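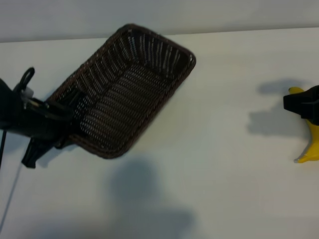
A reader on Kandley Street writes that she has given up on the bread swap altogether, on the grounds that she has brought sourdough to every one since December and gone home with banana bread each time. She would like it noted that banana bread is cake. She would also like a ruling.

We have no power to issue rulings, but we take the point. The Garkcombe bread swap was meant to work like this: you bake two loaves, you bring them to the hall, you leave with two that somebody else baked. For a while it did. Then the banana bread started. Last month's table had 16 loaves on it and 6 of them were banana, and one of the others was described on its label as "mostly zucchini."

People bake what they have, of course, and what people in Garkcombe have in winter is brown bananas. Sourdough takes a day and a half and a certain amount of worrying. Banana bread takes an hour and you can do it with the television on. Put them on the same table as equals and the sourdough people are going to feel it sooner or later. Two of them have already started swapping with each other in the parking lot, an arrangement we were asked not to mention.

So, some changes, starting with the next swap. There will be a yeast end of the table and a sweet end. Bring from one end, take from the same end, unless you can talk somebody into a trade. Rolls count as a loaf if there are enough of them to look like one. Crackers do not count, however seedy. Please write what is in it on the label, especially nuts, and please stop writing "surprise."

The Kneževič bakery has offered its day-old rye again for anyone who turns up with nothing, and we are grateful, although it is a little deflating to watch people walk straight past the home baking to get to it. One per household. It goes at the end, once the swapping is done.

A word about flour. The bulk order from Trovis came in short on whole wheat and long on semolina, so if you asked for the first you may be getting some of the second. It makes a decent pizza crust and a very yellow loaf. Bags can be picked up from the side door during library hours. Bring something to carry them in — the paper splits at the bottom, and the front steps have seen enough semolina for one winter.

Starter is still free to anyone who wants it. Bring a jar with a lid that fits.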